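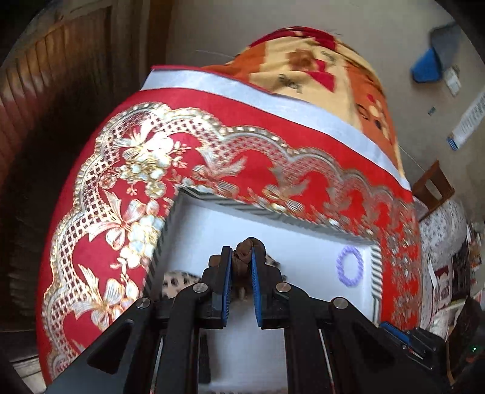
Can a machine tidy up a home today? Only in small pieces, and only if a person prepares the work for it. After one month with the Lunow desk arm I would let it move dry and light things from one place to another place, and I would not let it do more.

Filed under: Reviews > Home Machines > Arms and Grippers
Posted 10/26/19

I bought the Lunow arm with my own money in September. It is sold by the firm Seltitz as a helper for the home, and the box promises "chores without hands". I am a patient person and I like machines, so I wanted to give it a fair test. For the comparison I also did the same chores with a simple hand-held gripper, where the fingers are mechanical but the eye and the arm are mine. This second part taught me more than the first one.

What is in the box

You get the arm, a table clamp, a power supply, a camera on a short post and a printed manual of 156 pages. The manual is good. The pictures are large and the sentences are short, which I am thankful for. What I missed is a chapter about failures. When the arm stops in the middle of a task, a red lamp goes on and you must look through the whole book to learn what the lamp wants to say.

The clamp needs a table with a straight edge. Our round kitchen table was not possible, so I used the work bench in the cellar, and this already says something about a helper for the home.

The chore I selected

I wanted a chore that a child of six years can do and that every family knows. Hair things and bracelets come out of the bathroom, out of the sofa and out of coat pockets, and somebody must bring them together. The items weigh almost nothing, they do not break easily, and if one falls down there is no damage. I thought this is the easiest work in the whole house. For a machine it is a hard one, and I will try to explain it with the things themselves.

A scrunchie has no fixed shape. You can take it from any side, but after each grip it lies differently, so the camera must look again. A satin bow is smooth and has loops. When two fingers close on a loop, you lift the loop first and the rest follows later, or the rest does not follow. A ribbon bow of thin organza with long tails is worse, because the camera of the Lunow does not see thin cloth well on a light ground. Bead bracelets are round and closed, and they like to lie on top of each other. Pull one and its neighbor comes too.

With the hand-held gripper all of this was possible for me, but slow. I had to come from above, wait, close the fingers, and look if I really had the thing. I noticed that I was planning all the time. I pushed a bracelet a little to the side to make room for the finger. I turned my wrist. I held one end down with the other hand. None of this is written in a program, we simply do it.
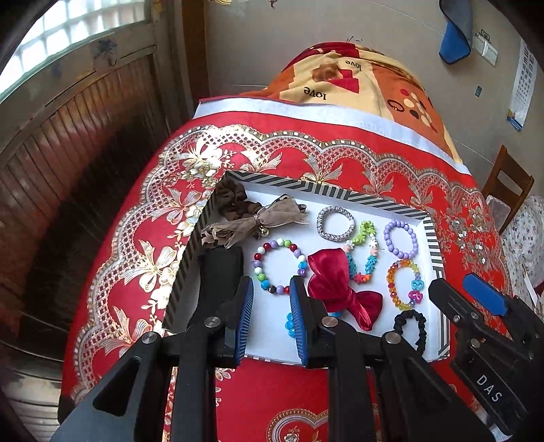

How the Lunow did it

Scrunchies: acceptable. It finds dark ones on white ground and takes most of them at the second try. It squeezes too strongly, but for elastic cloth this is no problem.

Bead bracelets: weak. If the bracelet lies alone, the arm puts one finger inside the ring and lifts it nicely, and I was happy every time I saw it. If two bracelets touch, it takes both or it takes air.

Bows: not acceptable. The arm turned a bow on the spot again and again until I stopped it.

Anything that hangs on a ribbon, such as a little bell: the program does not know it exists.

I also tried socks, teaspoons and clothes pegs. Pegs were the best of all. They are stiff and each one is like the other, and I believe this is the reason why such arms are happy in a factory and confused in a bedroom. A cousin of mine works in a packing hall in Brollthorpe, where a much bigger arm puts jars into cartons through the whole shift. The jars arrive standing, with the same distance between them. Nobody has thrown a hair bow on the belt.

The tray and the ground

A good tip if you try such work yourself, with any gripper: use a shallow tray with a plain white floor and a striped rim. The stripes give the eye a clear border, for people and for cameras. Before I had a tray, I put things directly on a cloth with flowers, and the Lunow tried to pick up the flowers. A rich pattern of gold and red is beautiful on a bed or a table, but for a camera every petal may be an object.

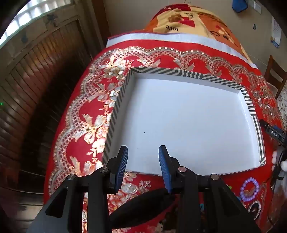 I would also say that the first item is always easy and the last ones are difficult, as they lie against the wall of the tray where the finger has no room. A low rim helps. The Lunow software has a setting called "edge care" for this, and with it the arm becomes so careful that I could drink my tea and come back.

Noise, power, price

The noise is low, similar to an electric toothbrush in the next room. The power supply gets warm but not hot. The price of 2,000 is too high for what it does in a home. If Seltitz offered it as a learning kit for people who are curious about gripping, I would judge it more kindly. The smaller Czarnecka arm costs less and has no camera, so you must teach every movement by hand, and for pegs that is enough.

My rating

Build: good. Manual: good, with a gap. Use in the household: poor at the moment.

I keep mine. In the evening I still collect the hair things with my fingers, and the arm stays in the cellar with the pegs.

Comments (3)

beadbox: Thank you for the part about bracelets. I have the same arm and it always takes two. Did you try to turn the camera post to the side?

slowkettle: 2,000 and it cannot hold a bow? I will wait for the next one. The remark about flowers made me smile, my vacuum robot is afraid of our dark carpet.

workbench_north: We use the Czarnecka in a small shop for putting caps in a holder. It does this well, but every cap must lie in the same direction, and a person has to lay them so.

Related reviews
Window cleaning robots: what happens at the corners
Czarnecka teaching arm, first look
Three pick-up tools for people with a bad back
Folding machines for shirts, are they worth the space?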